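Groren picking cell, inbound tote line – safety and working conditions checklist
Site: Rultora returns warehouse. Inspection round: May. Completed during the early shift, from 7.15 am. 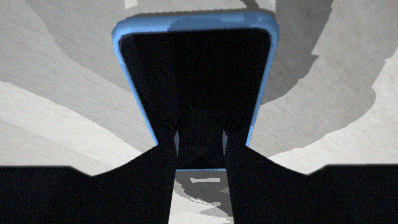

Gripper view in the simulator, blue-rimmed object between the two gripper parts.

Scope
This round covers the picking cell, the simulator desk beside it, the two hand stations downstream and the walkway between them. The conveyor and the loading doors are on separate sheets. Entries are marked OK, ACTION or WATCH. Comments are from the inspector unless they are marked "operators", in which case they were given by people on the shift and read back to them before being written down.

Part A – The cell

A1. Fence panels fixed, no gaps at floor level. OK
All panels checked by hand. The panel nearest the hand stations has been refixed and is firm.

A2. Gate interlock stops the arm when the gate is opened. OK
Tested three times at working speed. The arm stopped each time and did not start again until the reset was pressed outside the fence.

A3. Emergency stops reachable from every work position. ACTION
The stop on the downstream side is behind the pallet of flat cartons. It can be reached by leaning over. The pallet bay needs to move one space along and the floor marking needs repainting. The same comment was made on the last sheet.

A4. Gripper pads and fixings. OK
No cracks, no loose screws. Pads changed this month. The log on the cell says 1,000 hours between changes and this was kept to.

A5. Gripper closing force set to the agreed value and locked. OK
Value on the screen matches the card. The password is no longer taped to the cabinet.

A6. Dropped items. WATCH
Items that fall inside the fence are left until the next planned stop. At the time of the visit there were several near the base of the arm. None were in its path. Operators: on a busy morning it is tempting to stop the cell for one item, and the restart takes longer than people would like. The rule stays as it is for now – no one goes in outside a planned stop without telling the shift lead.

Part B – Simulator desk

B1. New item shapes tried in the simulator before they go to the cell. OK
This has been done for every new shape since the Covix software was put in. The sheet at the desk lists 208 shapes tried, with the initials of whoever ran each one.

B2. Result of the trial written down and signed. ACTION
Eleven of the lines on the sheet have initials but no result. Please fill these in or run them again. A shape with no result should not be on the live list.

B3. Person running the trial has handled the real item. WATCH
The procedure does not ask for this, but it should. Operators: the view from the gripper shows dark items as one black area and it is hard to judge from the screen where an edge is or how deep the thing goes. The hand packers know straight away which end is heavy. At the moment they are asked only when a pick has already failed. Suggest that one packer signs the trial sheet alongside the desk operator.

B4. Desk, chair and screen set up for the user. ACTION
The desk was put in as a temporary one. It is a packing bench, too high for the chair, and the screen faces the roller door. Two people now spend half a shift each there. It needs a proper workstation assessment, same as the office.

B5. Breaks from screen work. OK
Swapped at the mid-shift break. Both people confirmed this happens.

Part C – Hand stations

C1. Lifting. OK, with comment
The repeated reach into the totes has gone from these stations, and the people who did it are glad. What is left is the work the arm cannot do, and that means the large, soft and awkward items. Fewer lifts, but the average one is heavier. The old lifting assessment was written for mixed items and does not fit any more. New assessment to be done before the next round.

C2. Pace. ACTION
The target on the board is still 300 items an hour for the pair of stations. It was set when easy items were in the mix. It should be taken down until a new one has been agreed with the shift.

C3. Job rotation. WATCH
Rotation between the hand stations, the simulator desk and cell watch is every two hours on paper. Only four people are signed off for cell watch, so in practice the others stay on hand packing all day. Operators: more people would like the training. The Venkataraman course takes one day and there are places on the next one.

C4. Noise. OK
Lower than before at both stations. The reversing beep on the tote shuttle is the loudest thing left.

C5. Working alone. WATCH
There used to be five people in this corner of the building. On the late shift there can now be one. The call button works and was answered in 30 seconds. Operators: it is quiet and the time goes slowly. A check-in by the shift lead every hour has been agreed by word of mouth and should be added to the shift sheet.

Part D – Walkway and housekeeping

D1. Walkway clear and marked. OK
Swept before the visit.

D2. Lighting. ACTION
One tube out above the gate. Reported, no date given.

D3. Signs. OK
"Arm may start without warning" sign is in place at the gate and on the downstream side. The older sign with the previous cell name can come down.

Actions carried forward
A3 pallet bay and floor marking – warehouse lead
B2 missing trial results – simulator desk
B4 workstation assessment – safety office
C1 new lifting assessment – safety office
C2 target off the board – shift lead, today
D2 lighting tube – site maintenance

Copy to the noticeboard by the hand stations and to the shift folder. Anyone on the line can add a comment to the paper copy in pen.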